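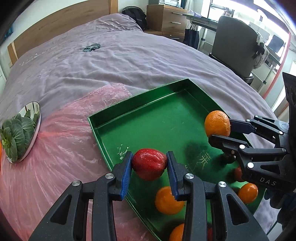 Home Ask Us Make Stuff Money Club Games

Filed under: Money Club / Robots and Gadgets

September – by Sinéad Tully

How do you shop for a robot hand?

Say you want a gripper, the part of a robot that grabs things. How much should you save? I asked myself that last spring, when our after-school club in Burnham decided to get one, and wow, did I start in the wrong place! I went straight to the prices. Don't do that.

Start with the job. Ours was fruit. A strawberry is squishy and slippery, and an orange is big and round, so we needed a hand that opens wide AND pinches gently. Soft finger pads with ridges are good for that. Hard metal tips? Hello, jam.

Next question – one gripper or two? With two you can hold a strawberry and an orange at the same time, but you pay twice. (You'd be amazed how many grown-ups forget this.)

Then comes my favorite bit, the sneaky costs. Our club had $761 to spend. The gripper we liked, from a little shop called Ninico, was $70 less than that, so we all cheered. Then İlker Karakaya, who runs the club with me, wrote "what else?" on the whiteboard. Oh. Finger pads wear out, and a spare set was $18. We wanted 4 sets. Grab a pencil and work it out: 4 times 18 is 72. We were two dollars short!

So we bought three sets and had $16 left over for fruit. Fruit counts too, by the way. You can't practice on the same strawberry forever, and a tray to keep everything in one spot is handy if you're working on something soft and lumpy like a bed.

Now you try. Pick a job you'd give a robot hand at your house. Write down what it has to pick up, the smallest thing first and then the biggest. Put the price of the hand under that, then everything that might wear out, get lost or get eaten. Add it all up, and keep a little extra – my rule is enough for one more set of pads.

Next month: Where should a robot live when it's not working?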